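Almacén Cisberg – nave de embalaje
Lista de comprobación de cajas y cartón antes de la expedición
Revisión de julio, turno de mañana

1. Zona de apilado despejada y barrida
Conforme. Quedaban flejes cortados junto a la puerta del muelle. Retirados.

2. Altura de las pilas
No conforme en la fila del fondo. Pilas de 10 cajas donde el límite es menor para el formato Storner grande. Rebajadas antes de las once.

3. Palés sin tablas rotas ni clavos salientes
Dos palés apartados. Uno tenía un clavo asomando por arriba. Revisar los demás del mismo lote de Bukhari.

4. Humedad del cartón almacenado
Conforme. Sin manchas ni ondulación en la base de las pilas. Mantener la separación con la pared.

5. Precinto y solapas
Conforme, salvo una caja con la cinta mal centrada. Vuelta a precintar.

6. Etiquetas legibles y en la cara correcta
Conforme. El pedido 465 llevaba la etiqueta sobre la junta – cambiada de cara.

7. Estado de las caras: pinchazos, golpes, pliegues
No conforme. Se admiten marcas leves del canal y pliegues poco profundos. Los agujeros en el papel exterior se anotan siempre, aunque sean pequeños, y un desgarro alargado obliga a apartar la pieza. 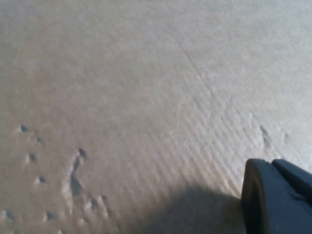 Para decidir si se reutiliza, pasar la mano por la cara interior. Si el daño se nota por dentro, va a reciclaje. Si solo afecta al papel de fuera, puede servir como separador entre capas, nunca como caja de envío. No tapar los agujeros con cinta.

8. Cúteres y herramientas de punta
Pendiente. Faltan fundas en el puesto 2. Pedidas a Gatix.

9. Contenedor de cartón
Conforme. Lleno a más de la mitad, vaciar el domingo.

Plazo para corregir los puntos abiertos: 24 horas, excepto el 8, que depende de la entrega.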